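Print this page | E-mail this page

Leaving a boat on a mooring at Bellamy for the summer, or hauling out at Trurero?

Posted in January by Tern_and_Tide

We are a couple on a 38-foot sloop, third season down here, and we need to decide where the boat goes from June through November while we fly home.

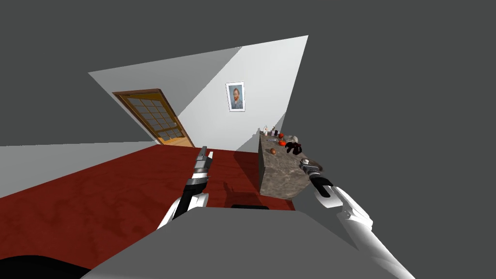
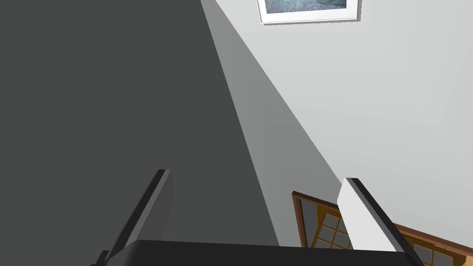

Our two choices are a mooring in the inner lagoon at Bellamy or a spot on the hard at the Trurero yard. We have been to both. Bellamy is prettier and the mooring is a lot cheaper, even if you pay a person to run the engine and check the bilge every two weeks. Trurero is dusty and a long walk from town, but the boat would be strapped down and out of the water.

The quote from the Trurero yard was 1,429 for the haul, pressure wash, stands, straps and six months of storage. Relaunch was listed as another 221. Bellamy wants 200 a month for the mooring and the checks are extra. So the two come out closer than we thought they would once everything is added up.

What I would like to know:

Has anyone left a boat in the Bellamy lagoon through the whole storm season? Did your insurance allow it?

Is the Trurero quote normal, or do extra charges show up when you come back?

How bad is the heat and mildew inside a closed boat on land there?

We draw six and a half feet and the yard said that was fine, but the entrance channel looked thin on our chart. We would be coming from Sernano, so it would be a day sail with the wind behind us most of the way.

Thanks for any help. We have to put down a deposit by the end of the month.

Posted by saltlocker

Call your insurance company before you do anything else. Ours would not cover named storms on a mooring anywhere in that area, and Bellamy was on the list by name. They would cover us at Trurero as long as the boat was strapped to ground anchors, the mast could stay up, and all canvas was off. They asked for photos of the straps. If your policy reads the same way then the decision is made for you.

We have used the Trurero yard for four summers. The quote you got looks right to me. Our bill last year was 1,449 for a boat two feet longer than yours, before relaunch. The extra charges we have seen were these:

Moving the stands so we could paint under the pads. They charge each time they move them, so ask them to do it all on one day.

Electricity, if you plug in. It is metered and the rate is high. We stay unplugged and leave the solar panel on a small controller for the batteries. Take the panel off if it is on a rail or a frame that could lift in a storm. Ours is bolted flat to the deck.

Lay days if you are not ready to launch on your date. This one caught us the first year. A seacock needed replacing, the part had to come by ferry, and we lost our spot in the line.

On the channel, your chart is probably old. There are two pairs of small posts leading in, and you keep close to the ones on the left side as you enter. We draw six feet and have never seen less than eight under us at half tide. With your draft I would go in on a rising tide in the morning, before the wind gets up. The yard will send a skiff out to meet you if you call on the radio an hour ahead. Don't anchor off to wait for them, the bottom is soft weed and doesn't hold well.

For mildew, we wipe every surface with white vinegar, stand the cushions on edge, prop open every locker and leave the cowl vents open facing aft. Take all the food off, including the cans, because the labels fall off and the cans rust. Put screens over the vents or you will have wasps. We come back to a bit of gray fuzz in the wet locker and that is all. The heat is worse for the plastic things. Our hatch seals last two years and the tape on the windows lasts one.

Do the outboard before you haul. Run it dry on fresh water at the dock, since the hoses in the yard don't reach to the back row.

Posted by Marge on Windhover

We left ours in Bellamy and it was fine. Nice people there. That was a quiet year though, and we had no insurance to worry about. The bottom was a garden when we got back, took two days to scrape. I would do it again.

Posted by two_reefs_in

I agree with most of what saltlocker wrote. Two things to add.

First, if you go with Trurero, ask for a place on the inland side of the yard. The front row is on fill and after heavy rain the stands can settle. A boat near us was leaning a few inches by October — no damage, but the owners were not told until they came back. Pay a person to look at it once a month. The Rilow office next to the gate does boat checks and e-mails pictures of the stands, the straps and the bilge. Ask for the pictures to be sent even when nothing is wrong.

Second, think about how you get to the airport. From Bellamy there is a shared van that leaves at 6 a.m. and fills up fast, so you have to book a seat the day before. From Trurero you need a taxi to the ferry, then the ferry, then another taxi. If you have an early flight you will have to stay over a night in Sernano. It isn't a reason to choose one over the other, but we had not planned for it and paid a lot for a room at the last minute.

I don't know about the Bellamy moorings in a bad year. I dove on one in April and the chain was good but the shackle was worn about halfway through. If you do go there, dive on yours or pay to have it done, and put your own line on as a backup.

Print this page | E-mail this page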